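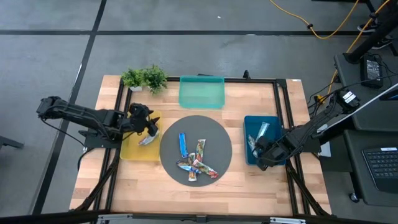 Snack bars on the round mat, yellow bin on the left, blue bin on the right.

Notebook, December, started 9:40 a.m.
Last updated: December

OK, the snack bars! Marlina Hutapea wants the variety pack for the Flenddale break room settled before the next order goes to Simau, and I said I'd take the sorting end of it because I like this kind of fiddly thing (and because I get first pick of the leftovers).

Setup is the same as with the tea sachets. Everything gets tipped out onto the gray mat in a heap, then goes into one of the two bins. Yellow is for "keep in the pack," blue is for "swap out or ask again." I wanted a third bin for the maybes and Marlina said no, the maybes go in blue, and she was right — last time my maybe bin ended up fuller than the other two put together.

The mat is staying. On the bare wood the wrappers skate all over the place, and the pale ones are hard to pick out against the butcher block. On the dark gray they show up fine, even when they land crisscrossed on top of each other.

Notes from the tasting slips, before I lose them again:

145 slips back, which is way more than the tea got. 11 of them are just drawings. 6 people wrote that the wrappers are too loud for the quiet room, and I have to agree, I tried opening one in there yesterday and got a look from Afiq.

Nut ones are popular but we need them bagged separately, so they can't go in the general pack at all. I'd forgotten that and had to redo my first list.

The wrappers with a lot of white on them get mixed up with each other if you only glance at the color. Read the name, don't go by color. (Writing this mainly for me.)

Afiq Wattimena worked out that we went through 3,781 bars at Flenddale and Wandow together over the last contract. I asked him to check it and he got the same number, so I suppose we just eat a lot of bars.

Still to do: ask Gunawan whether they'll sell us a single flavor by the case, find the lid for the blue bin, type up the slips. Marlina has the old price sheet, I think it's in the drawer under the label printer. Picking this up again after lunch with the second box.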